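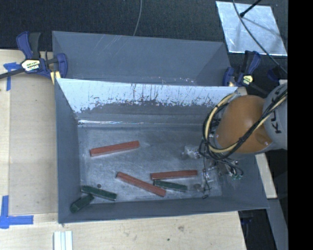
Figure 4. Mixed red bars and green blocks in the front bin, Paracha set. A second bin stands directly behind.

4.2 Part layout and bin wear

Parts were painted in two colors, long bars red and shorter blocks dark green, so length can be told from color alone. Edges kept square. We did not sort or align anything before a trial – parts were tipped in by hand and left how they fell. Figure 4 is typical of a light fill. One red bar is well clear of the rest, the other parts sit closer, and two of the green blocks ended up in the lower left corner. Corners were the main trouble in the Britik trials too (see 3.1).

Total of 2,984 layouts logged, 472 of them with at least one part leaning on a wall. Wall contact was scored by eye by the second author, then rechecked by F. Afridi on a subset of 20. Disagreements were small and we kept the first score.

Bins are grey metal and not new. Floor is scratched and cloudy, far wall has streaks and ragged worn patches on its bright upper section, and a thin white reflection shows up near the base of that wall. We considered repainting and decided against it, as the Urevari bins were left worn as well and we wanted the two sets to be comparible. Spots on the floor were not cleaned off between trials either.

Paint held up ok. Some chipping on the green blocks by July, mostly at the ends; these were touched up with the same can. Bars with a bent edge were thrown out and replaced from the Inoreo stock, same lenght and same red. Weights are in Table 3.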